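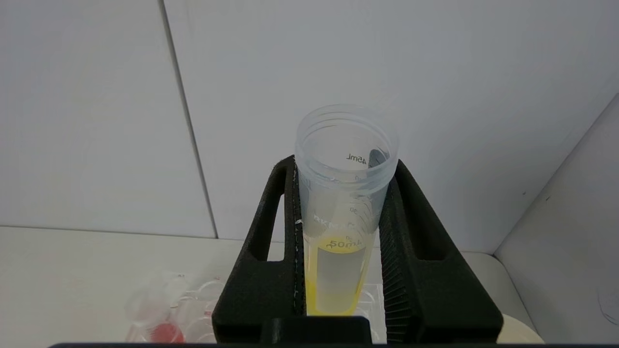

Sasum Laboratory Automation
Software Release Inspection: Tube Handling Cell, Control and Perception
Release under inspection: Puvby 4, build 786
Inspection date: June 28, 2022
Inspector: Irén Farkas
Software owner: Hendrik Timmermans
Witness: Mwanaisha Minja

Scope

This checklist covers the grasp controller, the wrist camera perception module and the planner for handling open 50 mL tubes. It does not cover the mechanical guarding or the electrical supply, which are inspected under the Curnard schedule. Each item is marked Pass, Fail, Pass with comment, or Not inspected.

Section A. Configuration

A1. Build number on the controller matches the release note. Pass.
A2. Tool definition loaded for the fitted fingers. Pass.
A3. Configuration file is read-only for the operator account. Fail.
Comment: The operator account was able to save a changed grip force limit. Permissions to be corrected and the item repeated in full.
A4. Previous build retained on the controller and can be restored. Pass.

Section B. Perception

B1. Rim of an uncapped tube detected from the wrist camera. Pass.
B2. Capped and uncapped tubes are reported as separate states. Pass.
B3. Liquid surface estimate is not disturbed by printed markings. Pass with comment.
Comment: Graduations on the far wall are seen in reverse through clear plastic, and the pale writing patch can cover most of a low fill. With yellow contents the module found the surface ellipse, but the confidence value moved a good deal as the tube was turned. The value should not be used for volume decisions in this release.
B4. Text reader disregards mirrored characters. Fail.
Comment: A reversed "45mL" was passed to the log as a reading. No motion depends on this field, but the log is a controlled record and must not contain it.
B5. Well plates on the work surface are entered as obstacles when partly hidden by a finger. Pass with comment.
Comment: The obstacle outline was complete on every repeat but arrived late on one. See C3.

Section C. Planning

C1. Open tubes are kept upright within the tilt limit on all planned paths. Pass.
C2. No planned path carries an open tube over an open plate. Pass.
Comment: Checked against the stored set of 700 start and goal pairs supplied by De Haan.
C3. Planner waits for a current obstacle map before the first move. Fail.
Comment: The planner accepted a map older than the permitted age. Mr Timmermans attributes this to a timestamp taken on receipt and not on capture. The correction is to be reviewed by Ívar Kirkegaard before it is merged.
C4. Replanning stops cleanly when no path is found. Pass.

Section D. Control and stopping

D1. Grip force remains within the set limit while the tube is held. Pass.
D2. Fingers keep their hold on a protective stop. Pass.
D3. Fingers keep their hold on loss of the camera stream. Pass.
D4. Restart after a stop requires an operator action at the panel. Pass.
D5. Slip detection raises an alarm. Not inspected.
Comment: The test script calls a function removed in this build. Script to be updated by the software owner.

Result

The release is not accepted for unattended running. Attended running may continue with the text reader switched off and the operator account locked - both settings to be confirmed by the shift lead at each start.

Actions A3, B4 and C3 are to be closed, and D5 inspected, before the July review. Requests for an extension should be sent in writing to Riet Koster.

Signed: I. Farkas
Witnessed: M. Minja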